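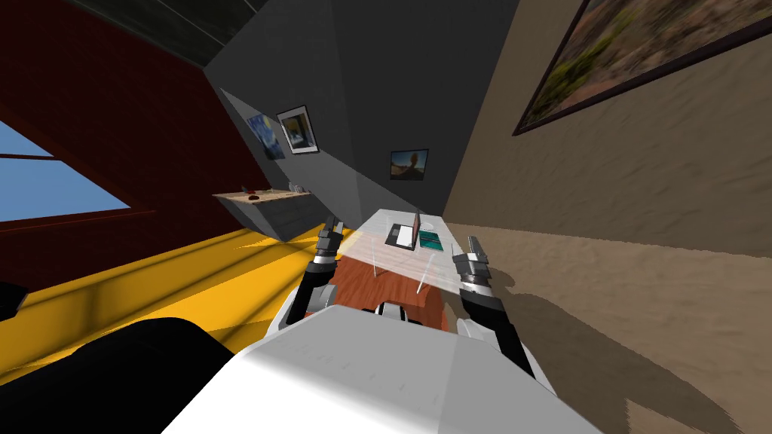

White tabletop over a reddish-brown wooden surface or shelf.

Cleaning white tabletops

Wipe spills within 8 minutes. Coffee and turmeric set fastest.

For routine cleaning, mix a teaspoon of dish soap into a quart of warm water. Wring the cloth well and work toward one corner. Rinse with plain water and dry at once.

Old stains: apply baking soda paste, leave 40 minutes, lift with a damp sponge. Do not scrub in circles.

Wooden shelves get a dry cloth only.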